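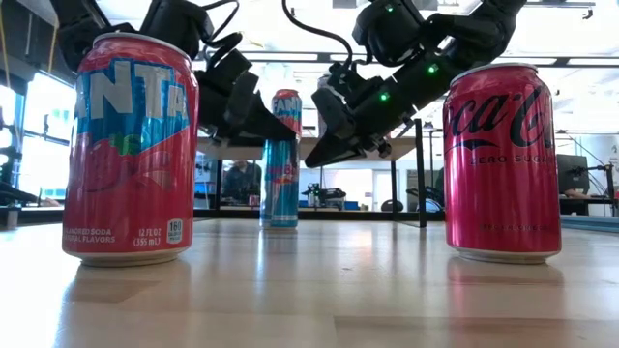 Section 4. Setting up your tabletop can shelf and putting the drinks out

By now you should have the Wodside shelf out of its box, with the plank, the legs and the little bag of screws all accounted for. If you're still missing something, go back to Section 2 before you carry on. This is the pleasant part of the job, so clear yourself a good stretch of table and take your time over it.

1. Wipe the tabletop and dry it well. Crumbs under a metal foot will scratch a nice wood surface faster than you'd believe, and a shiny finish shows every mark.

2. Stand the shelf near the back of the table, with the plank running side to side and the legs angling down toward the tabletop. Press gently on each end. If it rocks, loosen the screws half a turn, let the legs settle, and tighten them again.

Note: The plank is 36 inches long on the large model. The smaller Tareck model goes up in just the same way.

3. Take your cans out of the fridge or carton and stand them on the table below the shelf, leaving a bit of elbow room between them. Slim cans and regular cans can share the shelf quite happily, but the tall slim ones tip more easily, so handle those last, when your hands aren't full of other things.

4. Starting at one end, lift the cans up one at a time and stand each on its base along the far edge of the plank. Keep them close together, so that they make one tidy row.

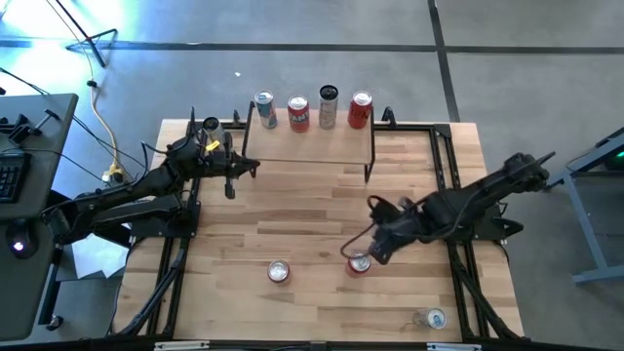

Figure 4-2. Four cans in a row on the shelf, with others still to go up.

5. Turn the labels to the front once the row is in place (I like to do this at the very end, because you always nudge a neighbor or two along the way). If you enjoy a bit of color, put a plain silver can between two red ones – it makes each flavor much easier to pick out from across the room.

6. Bring up whatever is left on the table. A can lying on its side should be set upright first and looked over for dents before it joins the others.

Caution: Don't shelve a can that is bulging or leaking. Put it in the sink and clean up any drips right away, as soda is sticky stuff and will dull the finish.

Caution: Never stack a second layer on top of the first. The shelf is meant for a single row.

Note: For parties, many people leave the front half of the table clear for glasses and an ice bucket, and fill the shelf again as the evening goes on. Dezső Kelemen's party layouts are in Section 6, along with the ones for the Montoya corner shelf.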